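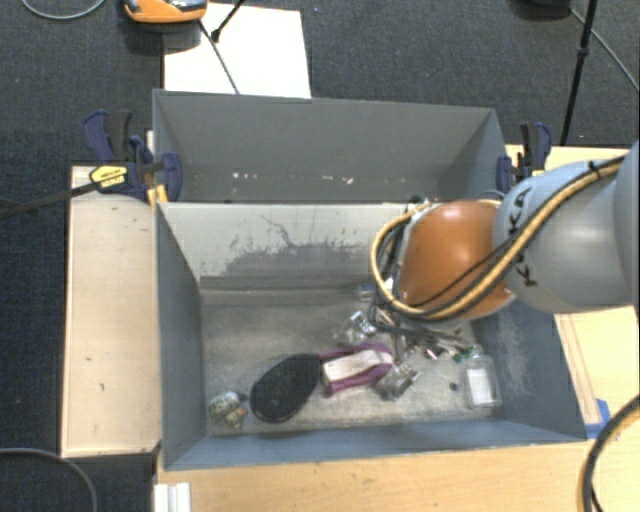

섞여 있는 작은 물건을 회색 상자에 정리하는 방법
Wiltoreo 수업 프로젝트 최종 보고서

작성: 튀라 홀름그렌(Tyra Holmgren), 하신토 몬테스(Jacinto Montes), 에일리프 셰그렌(Eilif Sjögren)
지도: 메르타 미트뵈(Märta Midtbø)
보고서 언어: 한국어 (한국어 글쓰기 과목과 함께 제출합니다)

1. 프로젝트를 시작한 이유

우리 세 사람은 학생 기숙사 Vik에 살고 있습니다. Vik의 1층에는 나눔 선반이 있습니다. 이사를 가는 학생이 필요 없는 물건을 놓고, 다른 학생이 그 물건을 가지고 갑니다. 책이나 냄비 같은 큰 물건은 문제가 없습니다. 문제는 작은 물건입니다. 머리빗, 포장을 뜯지 않은 물건, 작은 장난감, 플라스틱 통 같은 것이 모두 한 상자에 들어갑니다. 학생들은 상자를 한 번 보고, 손을 넣어 조금 만지고, 그냥 갑니다.

지난 학기에 하신토가 빨래집게를 찾으려고 상자 하나를 전부 바닥에 쏟은 일이 있습니다. 빨래집게는 없었습니다. 그날 저녁에 이 주제를 정했습니다.

연구 질문은 두 가지입니다.
첫째, 어떤 물건이 섞인 상자 안에서 찾기 어려운가?
둘째, 칸막이를 사지 않고 상자 두 개만 가지고 찾는 시간을 줄일 수 있는가?

2. 준비한 물건과 장소

나눔 선반에서 작은 물건 181개를 모았습니다. 음식, 약, 칼은 처음부터 뺐습니다. 물건은 한 손으로 잡을 수 있는 크기만 사용했습니다. 제일 긴 물건은 머리빗 종류였습니다.

상자는 직사각형 모양이고 회색입니다. 두 개를 앞뒤로 놓았습니다. 처음에는 옆으로 나란히 놓을 계획이었지만, 사람이 한 자리에 서서 일하기에는 앞뒤가 더 편했습니다. 앞 상자는 섞인 물건을 넣는 곳이고, 뒤 상자는 고른 물건을 옮기는 곳입니다. 실험을 시작할 때 뒤 상자는 비워 놓았습니다.

예산은 2,000크로나를 받았습니다. 이 돈으로 상자, 라벨 스티커, 저울 한 개를 샀습니다. 저울은 거의 쓰지 않았기 때문에 안 사는 것이 더 좋았습니다. 스티커는 Bravent라는 가게에서 샀는데 플라스틱에 잘 붙지 않아서 중간에 종이테이프로 바꾸었습니다.

바닥에는 어두운 색의 카펫이 있습니다. 상자 밖으로 떨어진 검은 물건이 카펫 위에서 잘 안 보이는 일이 몇 번 있었습니다. 그래서 한 번의 실험이 끝날 때마다 손으로 바닥을 확인했습니다.

3. 방법

참가자는 7명이고 모두 Vik에 사는 학생입니다. 참가자는 종이 카드를 한 장 받습니다. 카드에는 물건의 이름만 있고 그림은 없습니다. 카드를 읽은 다음 앞 상자에서 그 물건을 찾아 뒤 상자에 넣습니다. 카드를 뒤집는 순간부터 물건이 뒤 상자에 닿는 순간까지 시간을 쟀습니다. 이렇게 모은 기록은 모두 554건입니다.

세 가지 상태를 비교했습니다.

상태 가: 물건을 아무 순서 없이 넣는다.
상태 나: 큰 물건을 먼저 아래에 놓고 작은 물건을 위에 놓는다.
상태 다: 투명한 포장이 있는 물건은 모두 상자의 한쪽에 모으고, 나머지는 한 층으로 펴서 놓는다.

처음 계획에는 색깔로 나누는 방법도 있었습니다. 그런데 색깔로 나누는 것은 생각보다 어렵습니다. 손잡이가 자주색이고 머리 부분이 검은색인 빗은 어느 색에 들어가야 합니까? 에일리프는 손잡이 색이 중요하다고 했고, 저는 넓은 부분의 색이 중요하다고 했습니다. 여러 색이 같이 있는 작은 물건은 더 어려웠습니다. 의견이 맞지 않아서 이 방법은 뺐습니다.

4. 결과

4.1 찾기 쉬운 물건

머리빗은 모든 상태에서 빨리 찾았습니다. 모양이 길고, 머리 부분이 크고 둥글어서 다른 물건 밑에 있어도 한쪽 끝이 밖으로 나옵니다. 특히 손잡이 가운데가 열린 고리 모양인 빗은 손가락을 걸어서 들 수 있습니다. 참가자 한 명은 이 빗을 보지 않고 손으로만 찾았습니다.

색이 강한 물건도 찾기 쉬웠습니다. 회색 상자 안에서는 자주색이나 주황색이 잘 보입니다. 다만 주황색 부분이 아주 작으면 도움이 되지 않았습니다.

4.2 찾기 어려운 물건

제일 어려운 것은 투명한 비닐 포장이었습니다. 구겨진 비닐은 빛을 반사해서 눈에는 띄지만, 그 안에 무엇이 들어 있는지는 알기 어렵습니다. 카드에 "건전지"라고 써 있으면 참가자는 반짝이는 포장을 하나씩 들고 확인해야 합니다. 반짝이는 포장이 두 개만 가까이 있어도 처음에 틀린 것을 잡는 경우가 많았습니다.

두 번째로 어려운 것은 투명하면서 조금 푸른색이 있는 작은 물건입니다. 이런 물건은 상자 벽의 아래쪽 구석에 있으면 거의 벽처럼 보입니다. 참가자들은 상자의 가운데를 먼저 보고, 구석은 마지막에 봤습니다. 이 순서는 우리가 부탁한 것이 아닙니다.

세 번째는 이름을 정하기 어려운 물건입니다. 우리가 "작은 장식"이라고 쓴 카드를 보고 한 참가자는 열쇠고리를 가져왔습니다. 이것은 참가자의 잘못이 아니고 카드의 잘못입니다. 이 기록은 계산에서 뺐습니다.

4.3 세 가지 상태의 비교

상태 다가 가장 빨랐습니다. 상태 나는 상태 가보다 더 느렸습니다. 우리는 반대의 결과를 기대했습니다. 작은 물건이 위에 있으면 잘 보일 것이라고 생각했지만, 참가자가 아래에 있는 큰 물건을 꺼낼 때 위의 작은 물건이 모두 굴러서 섞였습니다. 세 번째 카드부터는 상태 가와 거의 같은 모습이 되었습니다.

상태 다의 좋은 점은 포장된 물건을 찾을 때보다 포장이 없는 물건을 찾을 때 더 컸습니다. 반짝이는 것이 옆으로 가면 나머지가 조용해 보인다고 한 참가자가 말했습니다. 이 표현이 마음에 들어서 그대로 적습니다.

5. 라벨에 대하여

물건에 흰색 종이 라벨을 붙이는 시험도 짧게 했습니다. 처음에는 물건의 이름을 라벨에 썼습니다. 라벨이 위를 향하면 도움이 되고, 아래를 향하면 아무 도움이 안 됩니다. 당연한 말이지만 해 보기 전에는 생각하지 못했습니다. 양쪽에 붙이면 시간이 많이 걸립니다. 비닐 포장에는 라벨이 제일 필요하지만, 구겨진 면에는 제일 잘 떨어집니다.

토르비에른 융베리(Torbjørn Ljungberg)는 옆 조 Skernix의 학생인데, 물건이 아니라 상자 벽에 목록을 붙이라고 조언해 주었습니다. 이 방법은 나눔 선반처럼 물건이 매일 바뀌는 곳에서는 맞지 않는다고 판단했습니다. 자기 방의 서랍이라면 좋을 것 같습니다.

6. 부족한 점

참가자가 적고, 모두 같은 건물에 삽니다. 몇 사람은 나눔 선반을 자주 보기 때문에 물건을 이미 알고 있었습니다. 또 같은 물건을 여러 번 찾았으므로 뒤로 갈수록 빨라지는 효과가 있습니다. 상태의 순서를 사람마다 바꾸었지만 이것으로 충분한지는 잘 모르겠습니다.

조명도 문제입니다. 오후에는 창문 쪽에서 빛이 들어와서 비닐이 더 많이 반짝입니다. 우리는 11월에 실험했고 오후 세 시가 지나면 빨리 어두워졌습니다. 시간을 적었지만 빛의 세기는 재지 않았습니다.

상자의 깊이도 한 종류만 사용했습니다. 벽이 높은 상자는 물건이 밖으로 떨어지지 않아서 좋지만, 벽 가까이에 있는 물건은 몸을 숙여야 보입니다. 키가 작은 참가자가 이 점을 불편하다고 말했습니다.

7. 나눔 선반에 적용한 것

결과를 보고 Vik의 선반을 다음과 같이 바꾸었습니다.

비닐 포장이 있는 물건은 따로 상자에 넣습니다.
포장이 없는 물건은 한 층으로만 놓습니다. 두 층이 되면 새 상자를 시작합니다.
투명한 물건은 구석에 두지 않습니다.
포장 안의 물건이 잘 안 보이면 종이테이프에 이름을 써서 붙입니다.

두 번째 규칙은 잘 지켜지지 않습니다. 학생들은 이사하는 날에 바쁘고, 물건을 한꺼번에 상자에 붓고 갑니다. 튀라가 일주일에 한 번 다시 펴 놓고 있습니다. 다음 학기에는 얕은 상자로 같은 실험을 하고 싶습니다. 얕은 상자라면 두 층을 만들기가 어려울 것입니다.

8. 역할

물건 모으기와 카드 만들기: 하신토
시간 기록과 계산: 에일리프
참가자 연락, 보고서 쓰기: 튀라

메르타 미트뵈 선생님은 중간 발표 때 색깔 분류를 빼도 된다고 말씀해 주셨습니다. 덕분에 두 주를 아꼈습니다. 감사합니다.

부록으로 카드 목록과 전체 시간표를 따로 제출했습니다. 카드 목록에서 "작은 장식"은 두 번 나오는데, 두 번째는 "작은 인형"으로 읽어 주시기 바랍니다.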